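Varell Community Fund - Applicant Guide
Section 4: Setting up your group's account and sending an application

Read this section before you sign in for the first time. You will need your group's registered name, a contact email that more than one person can open, and a copy of your most recent bank statement.

4.1 Create the group account

1. Go to the fund's sign-in page and choose New group.
2. Enter the group's name exactly as it appears on your bank statement. Nicknames and short forms will hold up payment.
3. Choose a group type: neighborhood association, school, registered nonprofit, or small business with fewer than 78 employees.
4. Enter the contact email and select Send code.
5. Type in the six-digit code. It works for 7 minutes. If it runs out, select Send code again and use the newest one.

Note: Each group can hold one account. If someone in your group has already started one, ask them to add you as a second contact (see 4.2).

4.2 Add a second contact

Every application needs two named contacts who live at different addresses.

1. Open Group settings, then Contacts.
2. Select Add contact and fill in the name, phone number, and street address.
3. Save. The new contact gets an email and must accept it before you can submit anything.

4.3 Start an application

1. From the home page, select Apply and choose either Cash grant or Tool loan. You can't change this later without starting over.
2. Choose the site. Sites in the Grutine and Hustitz districts are already on the map. For any other site, drop a pin and type a short description, such as "creek bank behind the ball field."
3. State who owns the land. If your group does not own it, upload a signed letter of permission.
4. Enter your work dates. The first work date must be at least 6 weeks after the day you submit.
5. Fill in the budget table. Put one item on each line, with the supplier and the price including tax.
6. Select Save draft.

Drafts are kept for four months - after that they are deleted and can't be restored.

Caution: The page signs you out when it has been idle for a while. Text you have not saved is lost. Groups writing long answers should type them in a separate file and paste them in.

4.4 Check and submit

1. Open the draft and select Check. Missing answers show in red.
2. Fix each one and select Check again until the list is clear.
3. Both contacts must tick the agreement box from their own sign-in.
4. Select Submit. Write down the reference number on the next page.

4.5 After you submit

The status line reads Received, then In review, then Decision made. Applications sent in by the end of December 2024 are reviewed in January. Please do not send a second copy while the first is in review.

If the reviewer has a question, it appears under Messages and you also get an email. Reply under Messages only. Replies to the email are not read.

Questions about accounts: Khrystyna-Mariia Polishchuk
Questions about budgets and land permission: Vsevolod Sirko

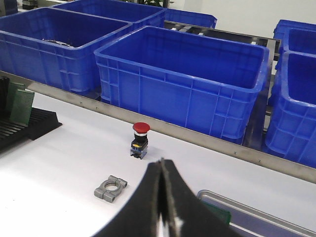 Emergency stop button and metal pipe clamp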